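Home | Notebook | Recipes | Stock list | Log in

April, 2.40 pm

Second go at the soap from the Gekden oil. Batch 2348. The first lot went grainy on top, so this time I brought the lye solution down before mixing and left the oils a bit warmer. Stick blended in short bursts. Trace came after around 21 minutes, slower than the Zupan oil ever was.

Poured into the long mould and covered with a towel. No fragrance in this one. I want to see what the oil smells like by itself once it has cured.

Scales: the small one drifts again. Checked it against the Isance weights and it read 5 g over at the top end. Used the big one for everything today. Please do the same until the small one has been looked at.

Rinsing of jugs and blender is to be done at the double sink from now on. Gloves stay on until the last jug is done. 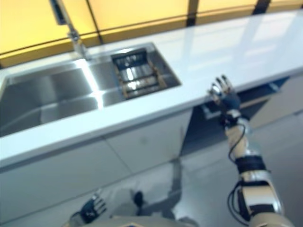
Double sink, rack in the smaller basin.

Stonby have put up the price of the 60 litre drums. Still cheaper than buying in cans, but we have nowhere to keep a second one. Ask about half drums.

Cut tomorrow if firm. Leave the ends uncut for the pH check.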